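Shape bench, Dec 3, 2018

Toy corner of the long table, before anyone tidied it.
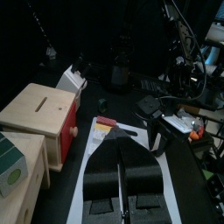 Coin box with the red drawer, left of the white board. Small blocks at the board's corner.

Spent the morning on the Huneck boxes, which is to say on one drawer. The red front is fine and the round knob is fine. It is the runner inside that sulks. Took it out, rubbed candle wax along both sides, put it back. Better, then worse, then better. Waxed it again after lunch and wrote 'leave alone' on the tape, mostly for my own benefit.

Coin slot in the lid: the thick Lelletti tokens still catch at one end. Two strokes of 80 grit on a lolly stick should do it. Not four – see June, when we made a slot wide enough to post a biscuit.

The second box, the one with the big round hole in its side, needs its edges softened. The grey cube with the green stripes lives on top of it for now and has no better address. If it belongs to the Du set, would the Du set please come and collect it.

Still to do: find the lid list, order more wax from Sternex, decide whether the slot in the white board gets sanded or just admired.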